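Sorting a junk drawer of old electronics is my favourite rainy-day job — you always find something worth keeping! Start by giving every kind of part its own home, and keep the piece you're working on in the middle.
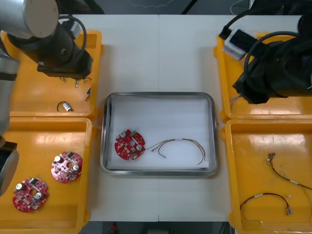 Plornideck wrote in to say cables go first at their place, as they tangle everything else. Good tip, and I've switched!

Next, coil each lead loosely, tie it and label it. I set a timer for 40 minutes, then stop for tea. Anything unclaimed by November goes to the Grisitz e-waste depot, which takes up to 22 items a visit.

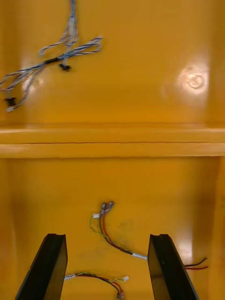 *Wiring against yellow-orange panels.*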